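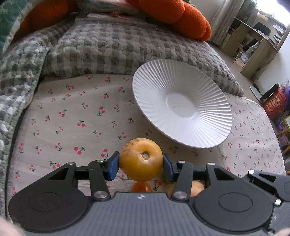
Figure 3. Yellow-orange tomato with the stem scar exposed. Small brown blemishes are visible at the upper left of the skin; a cherry tomato and a white plate lie nearby.

3.2 Surface grading of mixed table tomatoes

Fruit for the sorting trial came from two growers, Skutirero and Plinurano, and was delivered in mixed lots of large and small types. Lots were not presorted by color. In all, 494 fruits were received, of which 400 were kept for grading. The remainder were split, crushed at the shoulder, or too soft to be picked up without leaving a mark, and were recorded as transport losses.

Each fruit was graded on three surface traits: ground color, skin blemish, and condition of the stem scar. Ground color was scored on the darkest continuous area of skin, as yellow and orange types often show more than one shade on the same fruit. The tomato in Figure 3 is a case of this kind. Its lower half is a deeper amber than the rest, and under our rule the lower half sets the score. A grader who reads only the shoulder would place such a fruit one class too low.

Blemishes were scored by extent and position. Small brown marks confined to one side, as in Figure 3, were classed as minor provided the skin was unbroken. Marks that reached the stem scar were classed as major whatever their size — this follows the practice of Haque, where decay at the scar was the most common cause of loss in storage. The scar itself was scored as smooth, rough, or cracked. A rough, tan-brown scar was accepted in all classes. A cracked scar was not.

Small and large fruits were laid out together on cloth, with a plate within reach. Cloth was chosen over a bare tray after an early run in which cherry types rolled into one another and bruised. Graders were told to turn each large fruit until the stem scar faced them before scoring any other trait, and to score cherry types last.

Two rounds of grading were done on each fruit, giving 800 sets of scores, and a further 630 came from repeat checks on fruits near a class boundary, for a total of 1430. Agreement between rounds was high for stem scar and lower for ground color. Most color disagreements involved orange fruits with an uneven lower half. The blemish scores differed mainly where marks were small and close together, and one grader had counted a cluster as a single area. The Britlow chart, which we used as the color reference, has 9 steps but only two between yellow and orange, and this probably accounts for part of the spread.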